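Rometti TP-2 Teleoperation Kit

Software 3.2, hardware revision C

The TP-2 is a hand controller and recording package for showing a manipulation task to a seven-axis arm. The operator holds the controller, the arm follows, and every motion is saved as a demonstration that can be replayed, trimmed or exported for training. The same controller drives a physical arm or the Zenda simulator without a change of settings.

What is in the box

Hand controller with trigger and two thumb buttons
Base station and desk clamp
USB cable, 400 cm
Foot switch (clutch)
License key for Zenda, one seat

Operation

Position and orientation of the hand are tracked relative to the point where the clutch was last pressed. Releasing the foot switch freezes the arm, so the operator can bring the hand back to a comfortable position and press again. The trigger sets finger opening. Upper thumb button starts and stops a recording, lower thumb button discards the last one.

Motion scaling is set per axis. At the default of 1:2 the gripper moves half the distance of the hand. For fine work on small parts we suggest 1:4, and for long transfers 1:1. Rotation is not scaled.

Demonstrations are stored as joint positions, gripper opening, object poses (simulator only) and any number of camera streams. Recording rate is 40 Hz. Files can be opened in the Wibisono viewer or read directly from Python.

Included task: place at target

Zenda ships with a starter task in which a slender object has to be brought to a bullseye on a wooden tabletop. Object pose, target position and viewpoint are set in the task file.

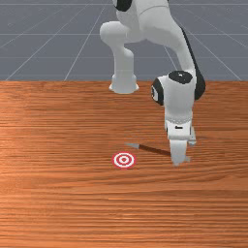 Place at target, simulator view.
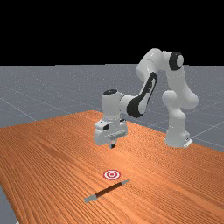
A note on the forum from Brullwood reports that the default 1:2 scaling felt slow for this task and that new operators kept running out of arm travel before they had learned to use the clutch. They now start everyone at 1:1 for the first ten recordings and switch to 1:4 only for the final approach, and they ask for a way to change scaling from the controller without going back to the menu.

Scaling can be assigned to a long press of the lower thumb button from version 3.2 on — see Settings, Controller, Button map. The change takes effect at the next clutch press, never in mid-motion.

Specifications

Controller weight: 460 g
Tracking: six degrees of freedom, plus trigger
Latency, controller to simulator: 56 ms
Recording rate: 40 Hz
Power: over USB
Operating system: Linux, Windows 10

Notes

The base station must not be moved during a recording. If it is, discard the recording and run calibration again.

A demonstration made in the simulator can be replayed on a physical arm, but joint limits and table height have to be entered first. The software checks the path against both and refuses to start if either is exceeded.

Left-handed use is supported. Swap the thumb buttons in the same menu.

Replacement foot switches and clamps are sold separately. Additional Zenda seats are licensed per computer — a seat can be moved to another computer from the account page.

Page last updated Jan 29, 2019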